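작업 노트
2019년 11월 7일
작성: 아니엘라 스텡피엔 (Aniela Stępień)

오전에는 소모품 선반 정리, 오후에는 유리 책상 청소와 케이블 작업. 10월에 적어 둔 할 일 가운데 책상 건이 계속 밀려 있어서 오늘 끝내기로 했다.

선반부터. Soldale에서 온 상자를 풀어 아래 칸에 넣었다. 케이블 타이 300개들이 한 봉, 벨크로 띠 3롤, 극세사 천 50장. 납품서에는 천이 두 묶음으로 적혀 있는데 실제로는 한 묶음으로 왔다. 수량은 맞으니 따로 연락하지 않았다. 납품서 번호는 378, 파란 파일에 끼워 둠. 빈 상자는 접어서 문 옆에 세워 두었다. Enda가 Plonddale로 보낼 물건이 있다고 하니 그때 쓰면 된다.

책상은 지난번에 물 섞은 주방 세제로 닦았다가 줄무늬가 남았다. 세제를 많이 탄 것 같다. 이번에는 Hendriks 유리 세정제를 썼고, 유리에 바로 뿌리지 않고 천에 뿌려서 닦았다. 바로 뿌리면 액이 검은 금속 테두리와 유리 사이로 들어간다. 한번 들어가면 면봉으로 파내야 한다.

순서는 다음과 같이 했다.
1) 모니터와 컴퓨터 끄기.
2) 책상 위 종이, 컵, 펜 치우기.
3) 마른 천으로 먼지부터 걷기.
4) 세정제 묻힌 천으로 안쪽에서 앞쪽으로 닦기.
5) 새 천으로 마무리.
6) 유리 아랫면도 같은 방법으로.

키보드는 치우지 않고 그 자리에 둔 채 옆을 먼저 닦았다. 나중에 들어서 밑을 닦고 다시 내려놓았는데, 처음부터 의자 위로 옮겨 놓는 편이 빨랐을 것이다. 다음에는 그렇게 할 것.
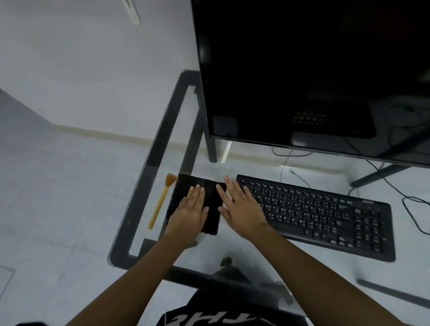
키보드 왼쪽 유리면 닦기. 모니터는 끈 상태.

아랫면을 빼먹으면 위를 아무리 닦아도 뿌옇게 보인다. 전에 Benoît가 위만 세 번 닦고 얼룩이 안 지워진다고 한 것도 아랫면 손자국이었다. 책상을 옮길 때 유리 밑을 잡으면 손자국이 생긴다. 옮길 때는 테두리를 잡아 주세요.

앞쪽 모서리 둥근 부분은 천을 손가락에 감아서 따로 닦았다. 테두리 안쪽 홈에 먼지가 꽤 끼어 있었고 나무 이쑤시개로 긁어냈다. 금속 공구는 쓰지 말 것. 오른쪽 앞 모서리 근처에 짧은 흠집이 하나 있다. 손톱에 걸리지는 않는다. 언제 생겼는지 모르겠다. Nazma에게 물어보니 여름에도 있었다고 한다. 그대로 둔다.

키보드는 전원을 끈 채로 뒤집어서 가볍게 털고, 키 사이는 마른 붓으로 쓸었다. 숫자 키패드 쪽이 제일 지저분했다. 키캡은 빼지 않았다. 글자가 두 가지로 인쇄된 키보드라 잘못 끼우면 찾아 맞추는 데 오래 걸린다.

모니터 화면에는 유리 세정제를 쓰지 않았다. 물을 아주 조금 묻힌 천으로 한 번, 마른 천으로 한 번. 베젤 아래쪽에 먼지가 잘 앉으니 화면만 닦고 끝내지 말 것.

케이블은 절반만 했다. 유리 책상이라 밑으로 늘어진 선이 다 보인다. 전원선과 영상선을 나눠서 벨크로로 묶고 책상 다리 뒤쪽으로 내렸다. 케이블 타이는 일단 쓰지 않았다. Begoña가 다음 주에 모니터 위치를 조금 바꾸고 싶다고 해서, 지금 조여 놓으면 다시 잘라야 한다. 위치가 정해지면 그때 타이로 고정한다. 멀티탭은 아직 바닥에 있다. Gulis 받침대를 책상 밑에 달자는 얘기가 있었는데, 그 받침대는 나사로 고정하는 방식이라 유리에는 못 단다. 금속 테두리에 거는 집게형이 있는지 찾아봐야 한다. 테두리 두께부터 재야 하는데 캘리퍼스가 제자리에 없었다. 가져간 사람은 서랍에 돌려놓아 주세요.

걸린 시간은 책상과 키보드 합쳐서 한 시간이 조금 안 됨. 천은 세 장 썼고 모두 세탁 바구니에 넣었다. 섬유유연제를 넣고 빨면 다음에 유리에 기름막이 생기니 세제만 넣고 돌릴 것. 세정제는 병의 절반쯤 남아 있고 싱크대 밑에 두었다.

남은 일
- 멀티탭 받침대 찾기 (나)
- 모니터 위치 결정 (Begoña)
- 캘리퍼스 찾기
- 창가 쪽 책상도 같은 방법으로 청소, Benoît와 같이
- 의자 바퀴에 감긴 실 제거. 오늘 보니 두 개가 잘 안 돈다.

Enda에게: 벨크로 남은 것은 선반 아래 칸 왼쪽에 있음. 필요한 만큼 잘라 쓰고 롤은 도로 넣어 주세요.

작업 노트 관련 문의: Nazma Siddiqui | 내부 공유용, 무단 전재 금지 | 맨 위로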